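Home Docs Datasets Tools Releases Contact

We use cookies to remember your language setting. Accept / Settings

# Dendmont Garments: data card and recording rules

Revision of April 13, 2022. Maintained by Mikkel Bech.

Dendmont Garments is a set of 2,000 episodes of clothes being handled in lived-in rooms with hand-held grippers. The card sets out how episodes are recorded, checked and released. Sites that do not follow it are kept out of the main split and may be listed under `extra/`.

## 1. Scope

Sorting, spreading and folding of everyday clothes on beds, chairs and rails. Shoes, wet laundry and anything with an open blade or pin are out of scope. Episodes are recorded by one operator, using one or two grippers. In a two-gripper episode both devices must be running before the first garment is touched, and both streams are submitted even if one gripper does little.

A shirt with large printed lettering is acceptable. Operators should spread it on the bed and take hold of the fabric at a fold or near the collar, never by the print.

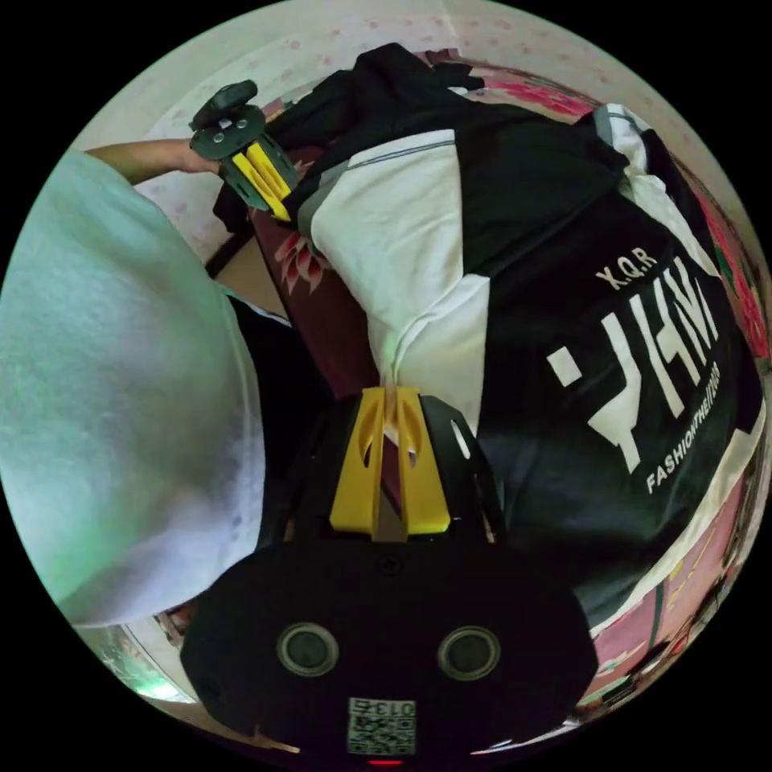 ## 2. Room and surfaces

- Leave the room as the household keeps it. Patterned bedding and wallpaper stay.
- Put away letters, screens showing personal data, medicines and photographs of people.
- Clear the floor where the operator will stand. Items along the walls may remain.
- Do not iron or pre-fold garments for the session.

Clothes may start in a heap, with dark and light items mixed. The Porside pilot asked for sorted piles and the resulting episodes were too easy to be of use.
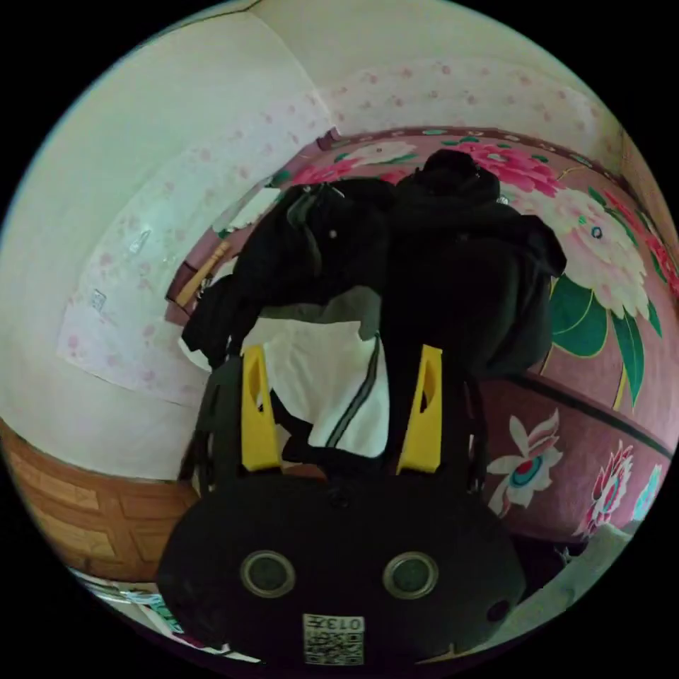

The operator works from the top of a heap downwards and does not dig for a particular item. If two garments come up together, both are put down and the grasp is repeated. The failed grasp stays in the episode and is tagged `multi_pick`.

## 3. Grippers

Check each device at the start of a session:

1. Fingers close evenly and show no cracks.
2. Screws on the rear housing are tight.
3. The code label is clean and legible. Replace it if a corner has lifted.
4. The clock offset between devices is under 41 ms.

Cables, earphones and cords are to be moved off the work area before recording. One found in the middle of an episode is left alone unless it is wound round a garment, in which case the episode is stopped and tagged `cord`.

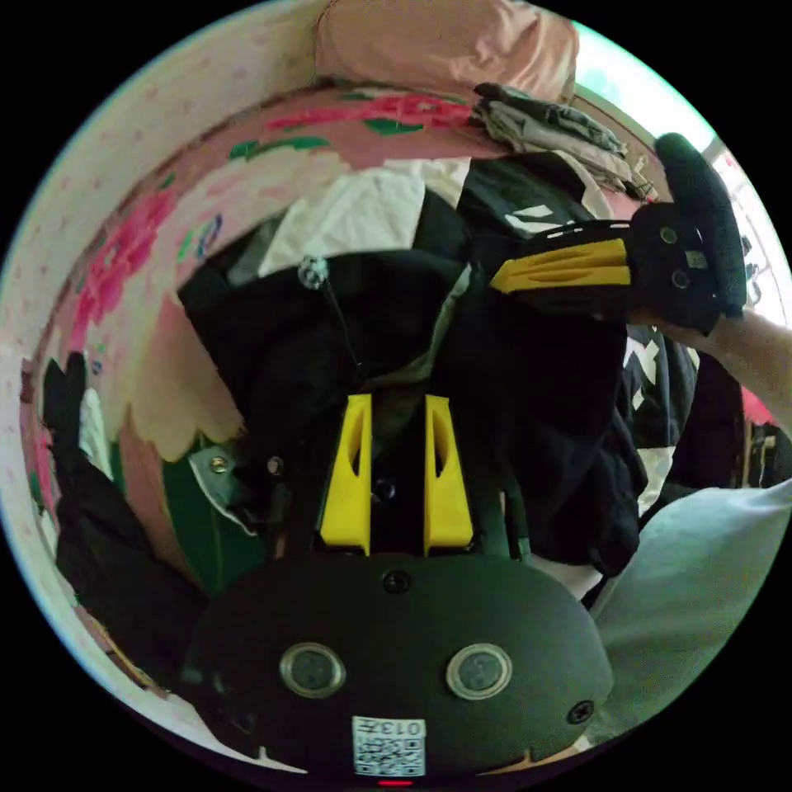 Handles are held with the whole hand. Operators rest after every 3 episodes, and a session ends when grip fatigue is reported, whatever the quota says. Sakier sites log rest periods in `session.yaml`; other sites should do the same from August.

## 4. People in view

Hands and forearms are expected. Faces are not, and any episode containing one is deleted at the site before upload. Consent forms cover the operator and every adult in the household, and are stored apart from the recordings. Either party may withdraw an episode without giving a reason.

## 5. Review

Each episode is watched once in full by someone other than the operator. Nearly 700 were returned in the first round, most of them for missing tags. A returned episode is corrected or dropped; it is never trimmed to hide the fault.

The laid-out state of a garment is judged by eye. Sleeves need not be straight, but the body must lie on the bed and the reviewer must be able to tell front from back.
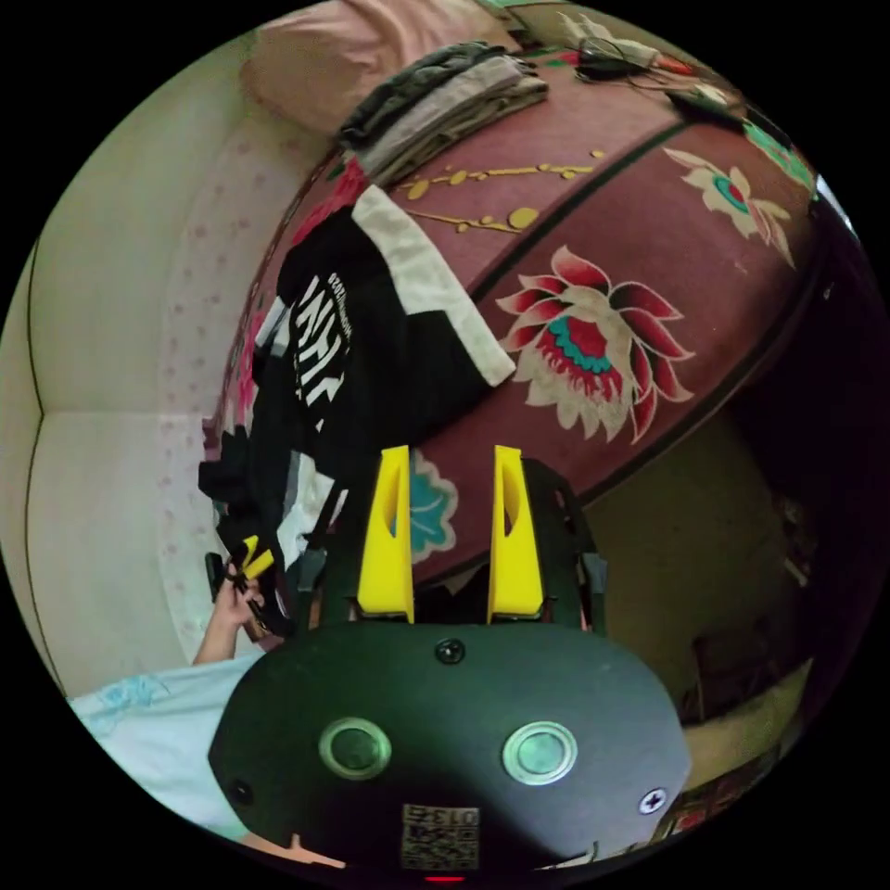 Sudheer Kaimal: I would tighten the laid-out rule. Two reviewers at Snorradóttir disagreed on the same shirt because one counted a doubled hem as flat and the other did not. Could we require a `hem_doubled` tag and let the episode pass?

Accepted for the next revision. Until then, use the free-text field and write "hem doubled" in exactly those words.

## 6. Known gaps

- Few children's clothes.
- Left-handed operators are under-represented.
- Lighting is not recorded as a separate field.

Corrections go to the tracker under the label `data-card`.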